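Clirnby Reads: Frequently Asked Questions

Last updated 22 July 2019

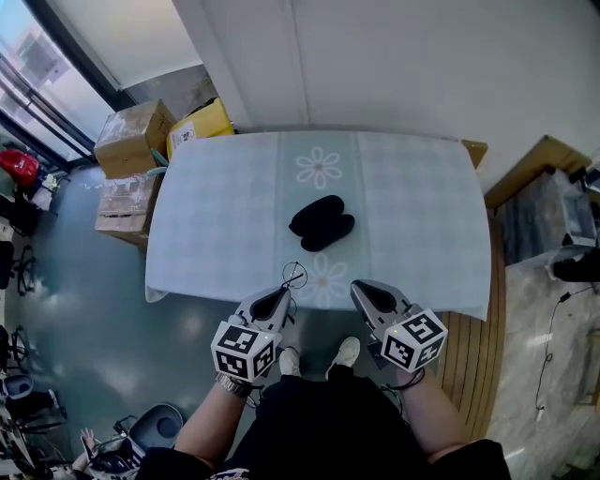 Clirnby Reads is a book blog with mostly fantasy novels, some mysteries and from time to time a collection of short stories. I started it in February, after many years of writing my opinions in the margins of books, which my sister did not like when she borrowed them. I read in the evening, when the working day is closed and I can be a person in slippers, black ones, soft, a pair like the one lying on the flowered tablecloth. The blog is written in the same mood. I try to be careful with the books and polite to the authors, but it is a home blog and you will not find literary theory in it. The questions below are the ones I receive the most by e-mail and in the comments.

Who writes the reviews?

I do, Biljana Matić, with the exception of the mysteries. Those are written by Unathi Rampersad, who reads them much faster than I can and always suspects the right person. We put our initials at the end of each review. If a review has no initials, it is one of the first ones and it is mine.

English is not my first language. I learned it in school and later from library books, and I still learn it. If you find a mistake in a review, you are welcome to write to me. Please do not correct it in the comments under the review, as then the whole discussion becomes about commas. This has happened under my review of The Salt Orchard and it went on for two weeks.

What kind of fantasy do you read?

I prefer stories which stay in one place. A village, a castle with too many stairs, an island. I am less good with long journeys, and when a book has four pages of maps before the first chapter I become a little tired in advance. I like magic that costs something to the person who uses it. I like old women in important roles. I do not need a romance, but I will not put a book away for having one.

I do read long series. The longest one on the blog is the Rastgate cycle, which has 3002 pages in the edition I own. It took me the most part of the spring, and you can find the seven reviews under the label "Rastgate". Please read them in order. The review of the fourth book cannot be understood without the third, and it also spoils it.

Do you give stars?

No. I tried it for the first month and I gave almost everything the same number. Each review has now a short line at the end with one of these:

I will read it again
I am glad that I read it
I finished it
I did not finish it

"I finished it" is not an insult. Many good books for other people are in this group.

Unathi uses the same lines, but she has added "I knew it on page 71" for one mystery, and I have left it there because readers enjoyed it.

Do your reviews have spoilers?

We speak freely about the first third of the book. Everything after that goes under a line that says SPOILERS FROM HERE, in capital letters. We consider the following things as spoilers: deaths, weddings, who is secretly the child of whom, and any animal that turns out to be a person. If there is a dog in the book and you need to know if it lives, please write to me and I will answer you privately. I answer these letters first.

Why did you not finish the book by Zupan? Everybody loves it.

I receive this question a lot, so I give it a separate place. The novel is called Isis, and it tells about a girl who is named after the goddess and who begins to collect pieces of her lost brother's life from people in her town. I thought that the beginning was beautiful. The chapter in the ferry house is one of the best that I have read this year and I have read it two times. But from the middle of the book the narrator changes in every chapter, and the voices are so similar to each other that I had to go back to the chapter title to know who is speaking. After some time I noticed that I was only reading the titles.

I have stopped on the page where the uncle returns. Several readers have told me that the last part explains why the voices are similar. It is possible. I have put the book back on the shelf with the marker inside, and if I go on with it I will write a second review and leave the first one as it is.

Can I send you my book?

Yes, if it is fantasy, mystery, or something between them. Please write first and tell me:

the title and the number of pages
if it is part of a series, and which part
whether there is a paper copy, or only a file
the first paragraph of the book, copied into the e-mail

The first paragraph is more useful to me than the text from the back cover. I do not read books in which children are hurt in detail, and I will say no to these without discussion.

I can read 3 books in a month from authors who write to me. The other books are my own choice or from the library. It can happen that I accept your book and the review comes only after half a year. If you have a publication day and you need the review before it, I am probably not the right blogger for you.

Will the review be positive if I send you the book for free?

It will be the same as for the other books. In the first line of the review I write that I received the copy from the author or the publisher. I do not take money for reviews, and I do not show the review to the author before it is published. If I did not finish your book, I will ask you if you want that I write about it or not. This is only for authors who publish their books by themselves. For large publishers I do not ask.

May I quote your review on my cover or on my website?

You may, and I will be happy about it. Please use full sentences. One author took from me the words "impossible to put down", when my sentence was "The book is so heavy that it is impossible to put down on a full stomach." We have talked about it and the cover of the next printing is different.

Please sign the quotation as "Biljana Matić, Clirnby Reads" or "Unathi Rampersad, Clirnby Reads", and check the initials before you do it.

What is the autumn reading?

Every reader who wants to take part reads the same book during one month and we discuss it in the comments, one part each week. The book will be chosen by a vote in August. At the moment there are four suggestions on the list and you can add your own until the vote opens. The rules are simple: the book must be possible to find in an ordinary library, it must be complete in one volume, and it must have less than 1000 pages. The last rule was requested by Unathi.

You can join late. The discussions stay open, and I read new comments also under the old parts.

My comment did not appear. Did you delete it?

Most likely it is waiting. The first comment of each new reader must be approved by me, and I do this in the evening. A comment with a link always waits, even if you have been here from the beginning. I delete advertisements, spoilers without a warning, and comments which are rude to another reader. To be rude to a fictional character is allowed.

Do you have a newsletter?

There is one e-mail each month with the list of new reviews and the book that I am reading at the moment. You can subscribe with the form at the bottom of the main page. If the confirmation letter does not come, please look in the spam folder, and after that write to me and I will add you by hand.

How do I find an old review?

Use the list called "All Books by Author", in the menu. It is in alphabetical order by family name. Authors who use initials are under the family name too. The search box works for titles but it does not understand apostrophes, so for a title like The Miller's Bones you should type only "bones".

Can you recommend me something similar to a book that I loved?

I try. Tell me the title and what you loved in it, the people or the place or the way it was written, as these lead to different books. I answer in the comments so that other readers can add their ideas, and their ideas are often better than mine. For mysteries, please write Unathi's name at the beginning of your comment and she will see it.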